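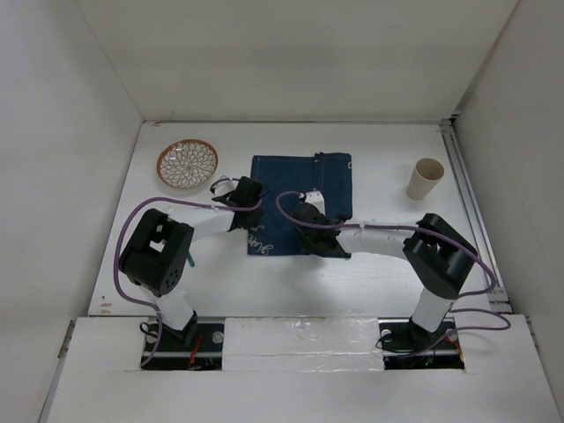 Jeansserviette falten und den Platz decken

Für einen einfachen Platz am Kaffeetisch braucht man einen Teller, einen Becher und eine Serviette aus Jeansstoff. Der Stoff ist steifer als Leinen und verzeiht keine schiefen Kanten, hält eine Falte dafür auch ohne Ring.

Was man braucht

ein quadratisches Stück Denim, an den Rändern abgesteppt
einen runden Teller, gern mit kräftigem Muster
einen schlichten Becher
Bügeleisen, Stickgarn nach Wunsch

Schritt 1: Stoff vorbereiten
Neuen Denim zuerst waschen, er läuft ein und färbt ab. Ich nehme Reststücke von Michiels mit 300 Gramm pro Quadratmeter. Schwerer sollte der Stoff nicht sein, sonst trägt er beim Falten zu sehr auf. Eine Naht aus der alten Hose darf bleiben, sie sollte aber parallel zur Kante verlaufen.

Schritt 2: Flach auslegen
Das Tuch mitten auf den Tisch legen und von der Mitte nach außen glatt streichen. Teller nach links, Becher nach rechts, beide so weit weg, dass man die Ecken gut greifen kann. Eine gestickte Ecke kommt nach vorn.

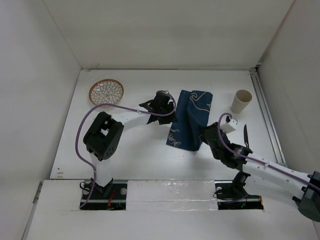
Schritt 3: Falten
Die rechte untere Ecke fassen und zur linken führen, dabei die linke Seite festhalten. Kanten aufeinanderlegen, dann erst den Bruch andrücken. Für ein schmales Format noch einmal längs falten — mehr als 2 Brüche macht dicker Stoff nicht mit. Läuft eine Naht genau durch den Bruch, das Tuch vorher um eine Vierteldrehung wenden.

Schritt 4: Platz eindecken
Teller in die Mitte rücken, Serviette links daneben, offene Kante zum Teller. Der Becher steht rechts oben. Bei einer Runde von 12 Personen falte ich alles am Vorabend und lege ein Brett auf den Stapel.

Pflege
Bei 40 Grad auf links waschen, feucht in Form ziehen, die Stickerei nur von hinten bügeln. Die Anleitung für gestickte Schriftzüge folgt im Dezember.

Vira Fedoruk, 14. Okt. 2018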